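Fandgate Community Help > Home and Garden > Flooring and Furniture

Tablecloth keeps sliding on a padded table top, what do I put under it?

Posted by Hoi-yan Tsai

We moved into a furnished flat in July and the dining table came with a padded top. It is a soft vinyl sort of material stretched over foam. The landlord wants it back in the same state, so I keep a tablecloth on it. The trouble is that every cloth I have tried moves. You lean an elbow on it and the whole thing goes with you, and by the end of a meal one side is nearly on the floor and the other side is bare.

So far I have tried:

a polyester cloth from the supermarket, which was the worst
a heavier cotton one, better but it still creeps
clips on the edges, which do not open wide enough because of the padding
double-sided tape, for one evening, until I thought about what it might do to the vinyl and took it off again

The table is a rectangle. I have two children who do their homework on it and we eat there every day, so whatever I use has to come off easily for washing. I also can't tell what size cloth I should be buying. The ones in the shops are either far too long or they don't reach.

Is there a proper underlay for this? My mother says felt but I am worried it will hold spills against the surface.

Posted by Po-yen Tsai

Rubber mesh. The stuff you put under a rug. Cut it a bit smaller than the table and lay the cloth on top. Cheap and it works. Had it on ours for years.

Posted by Gwendolyn Sorensen

Please be careful with the rug mesh suggested above. Some of it reacts with vinyl, and when you lift it you find the grid pattern printed into the surface for good. I did this to a kitchen floor and it never came out. If the table belongs to your landlord I would not risk it unless the packet says it is safe for vinyl.

I worked in a soft furnishings shop for a long time and padded tops came up now and then, mostly from people with card tables and old sewing tables. My advice was usually as follows.

Underlay

Your mother is not wrong about felt, but use the kind with a wipeable backing. It is sold by the metre as table protector or table felt. The felt side goes down and the wipeable side goes up. It stays where it is by weight and by the nap of the felt, and a spill sits on the top where you can mop it. Plain craft felt will do what you are afraid of and stay damp underneath.

If you want something thinner, a flannelette sheet folded double does a decent job. It costs nothing if you have an old one, and it goes in the machine with the cloth. It won't stop a spill getting through, so lift everything and wipe the vinyl if somebody knocks a glass over.

Whatever you choose, leave a small piece on a hidden part of the table for a week first. A corner on the underside is best if the vinyl wraps round.

Size

Measure the length and width of the top, then decide on the drop, meaning how far the cloth hangs down. Add the drop twice to each measurement. For everyday use with children I would keep the drop short, because long ones get caught on knees and chair arms and that is half your sliding problem. If you measure 161 cm by 90 cm and want 15 cm hanging all round, you need 191 by 120. Nobody sells exactly that, so go to a shop with rolls of oilcloth or cotton and have it cut. You can hem cotton with iron-on tape if you don't sew.

A cloth smaller than the top is fine too, if you don't mind the table showing at the sides. It has no weight at the edges pulling it down, so it tends to stay put better than a long one on a slippery surface.

Washing

For printed cotton, wash once at 60 before you hem it. It will shrink in the first wash and you want that over with. After that 40 is enough unless there is grease. Oilcloth does not go in the machine at all — wipe it, dry it, and roll it when you store it. Folding leaves white creases.

Posted by Yee-man Lui

I have the same kind of table, dark blue and padded on top, and I agree with Gwendolyn about the short drop. Mine is a light cloth with orange berries and green leaves on it. It doesn't cover the right-hand side and I stopped caring. It only just hangs over the front, so there is nothing for anyone to pull on. I also keep a few things out on it, like a little bin with a flip lid for pencil shavings and crumbs. That saves a lot of brushing down. 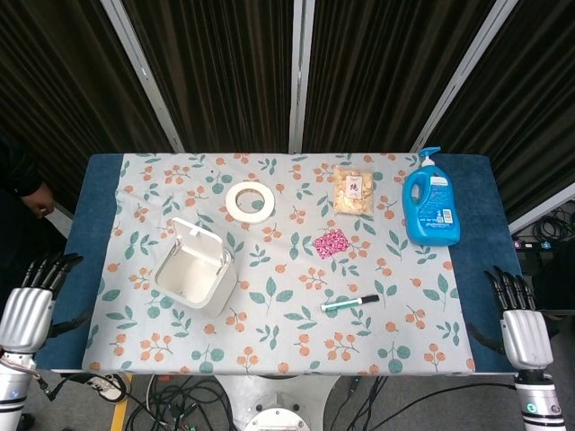 What worked for me, in order:

Wipe the vinyl with a barely damp cloth and let it dry properly. Dust and old polish make everything slide. Ours had furniture spray all over it from the last people and that was most of the problem.

Put down the table felt. Mine is Katberg, bought as an offcut. I trimmed it 3 cm short of the edge on every side so it doesn't show.

Smooth the cloth from the middle outwards. If you start at one end you get a ripple that works its way along and turns into a fold.

Take the whole lot off once a week and let the top air. I do it on washing day.

The felt was not expensive. I would not bother with tablecloth weights. I bought a set and they swing about and hit your legs, and on a short drop they look silly.

One more thing for Hoi-yan. If you have already had double-sided tape on it, check for residue now. Warm water with a drop of washing-up liquid took it off mine. Don't use nail varnish remover or white spirit on vinyl — both can take the finish off.

Posted by Hoi-yan Tsai

Thank you all. I found a bit of sticky left near one corner and the washing-up liquid got it off. I have ordered the felt with the wipeable backing and will test a piece underneath first. Po-yen, I had some of the rug mesh in the cupboard but I will leave it for the rug.

Thread last updated Friday, March 26, 2021
Viewed 3607 times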